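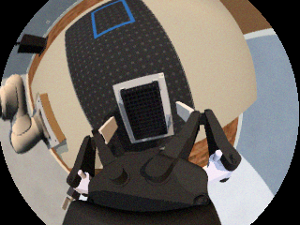

Simulated view of the gripper over the tray, with the marked area on the mat behind it. Picture: Putarard

Putarard plans its robot cells in simulation before it orders them

28 January 2022

Putarard, the contract assembly company, will buy two robot cells for its tray handling work this year. Before the orders are signed, the company is building the complete workplace in simulation, and the budget for the machines will be released only when this work is finished.

The decision was made in January, after the company compared two offers. One came from Arnenel, which sells a ready cell with arm, gripper and table in one price. The other came from Gowda, which offers the arm alone and leaves the rest to the customer. The difference in price looked large on the first page, but it became much smaller when the planning group added the mounting parts, the training of the operators and the time for installation.

"We had two good offers and we could not compare them in a fair way," said Nerea Robles, who is responsible for equipment planning at Putarard. "In one offer the fingertips were included and in the other they were written in a note at the end. So we decided to look first at the task, and after that at the price list."

The task is a simple one to explain. The arm must take a flat rectangular tray from a dotted mat and bring it to an area marked with a blue outline. In the simulated cell the two-fingered gripper comes to the tray with one pad on each side, and the space between pad and frame is small. For this reason the opening width of the gripper has become one of the main points in the request that goes to the suppliers.

Putarard moves 374 trays in a normal shift at its main hall. Today this is done by hand, together with other work, and the company does not expect that the robots will take all of it. According to the plan, the first cell will serve only one line. The second one will be ordered later, if the first cell reaches the agreed working speed during a test of 30 days.

The simulation work has its own line in the budget, roughly 3,000 dollars, mostly for working hours. Ms. Robles said that this amount was discussed for a long time, as some managers wanted to spend it on spare parts. Spare fingertips are now included in the purchase request as a separate item, so that each supplier must give a price for them.

Other costs are still open. The electrical connection in the hall has to be checked, and the floor plan must leave enough room for a person to pass behind the arm with a cart. The company also asks the suppliers to say how long they will keep replacement parts in stock, and what they charge for a service visit in the second year. Gowda has already answered these questions. The answer from Arnenel is expected soon.

For the table, Putarard has chosen a local workshop, Trakcombe, which made the benches for the packing department. Trakcombe will receive the measurements from the simulated cell when the position of the arm is fixed. Until then nothing will be cut.

Operators from the hall are invited to look at the simulation and to give their comments before the final version of the request is sent. Their first remarks were about the place of the mat. They asked if it could be closer to the side where the carts arrive, and the planning group is preparing a second layout with this change. Both layouts will be attached to the purchase request.

Suppliers who want to receive the request can write to the purchasing office of Putarard. Questions about the layout are answered by Ms. Robles and her group.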